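Electronics recycler Dratine has begun recording robot arms at work inside old desktop computers, part of a project to build a training set for machines that can take apart discarded office equipment.

The company said November 10, 2021, that it had collected 508 usable recordings at its Cilholm site and plans to reach 2,720 before it trains the first full version of the software. Each recording covers one short task, such as pulling a data cable, freeing a power connector or sliding a hard drive out of its cage.

The robot does not yet work alone. An operator guides the arm through each task while its joint positions and the view from a small camera near the gripper are saved together. The learning system is later given both and has to work out which movements go with which views.
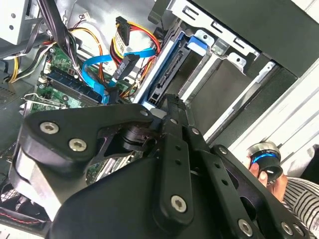
A robotic gripper reaches into an open desktop computer during recording at Dratine's Cilholm site. (Dratine)

"Cables are the hard part," said Rahel Gruber, who runs the project. "A drive sits where the manufacturer put it. A cable sits wherever the last person to open the case left it, so we need a lot of examples of the same job."

Dratine has set aside 200 retired desktops for the work. Operators change the position of the case between recordings and sometimes rearrange the wiring before starting again. Failed attempts are kept in a separate folder and marked with the point where the task went wrong. They do not count toward the total.

The company has trained 14 operators so far, most of them from its own teardown line. Wendell Escobedo, who took apart computers by hand for Dratine before moving to the project, said the arm took some getting used to.

"With your fingers you feel a clip let go," he said. "With the arm you have to watch for it, and you go slower than you want to."

An early version of the software, trained on part of the collection, will be tried on drive removal in December. An operator will stay at the controls during those runs and can stop the arm at any time. Memory modules and power supplies will be added to the task list after that, Gruber said.

Dratine has not decided whether to share the recordings outside the company.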